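Perguntas que mais me fazem sobre robôs e tarefas chatas

Escrevo sobre automação há um bom tempo e as mesmas dúvidas caem sempre na minha caixa de entrada. Juntei tudo aqui, vou atualizando quando dá.

Já existe robô que faz as compras por mim?
Inteirinhas, não. No depósito, com prateleira marcada e caixa sempre igual, a coisa anda bem (a Girnier tem um galpão assim e eu fiquei babando!). Numa loja comum, com carrinho torto e cliente parado no meio do corredor, ainda é a gente.

Mas pegar um pacotinho é tão difícil assim?
É, e eu também achava que não! Plástico mole amassa, escorrega, muda de forma na hora em que você encosta. A Kiri Lockyer, da Moltwood, me contou que testaram 200 embalagens diferentes e a garra se deu bem com 81 delas. As caixinhas rígidas foram tranquilas, os saquinhos deram um trabalhão.

E dobrar roupa?
Dobra, sim. Devagar. Vi uma máquina da Dritis dobrar toalha e dava tempo de passar um café. Camisa de botão eu nem pergunto mais.

Por que o pessoal estuda tanto a mão humana?
Porque a gente faz um monte de coisa sem reparar. Uma mão se apoia aberta na borda do carrinho, a outra vai lá dentro e pinça o pacote com a ponta dos dedos, tudo junto, sem pensar. O Tane Pearce me disse que já assistiu a quase 900 gravações de gente mexendo em mercadoria e que ainda se surpreende.

Quanto custa um desses para casa?
Depende do que você chama de robô. Aspirador qualquer loja tem. Braço com garra decente, que arrume a cozinha, eu não compraria agora. O da Whitelaw está prometido para março e eu sigo desconfiada.

Vai acabar com o emprego do repositor?
Não sei, e desconfio de quem responde rápido. Nas lojas que visitei, a máquina levava peso de um lado para o outro e a pessoa continuava arrumando a prateleira.

Posso mandar pergunta?
Pode, deve! Só leio tudo à noite, então tenha paciência comigo.
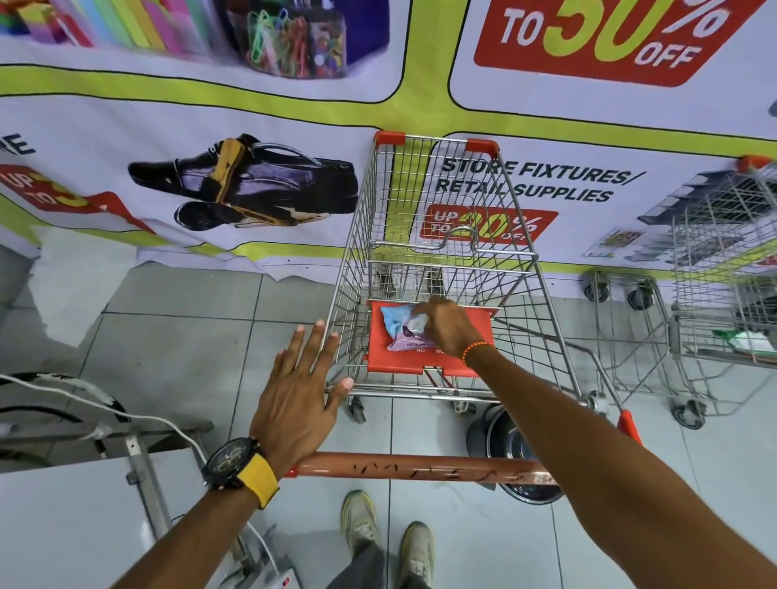

Pegar um pacote no fundo do carrinho: por enquanto, serviço de gente.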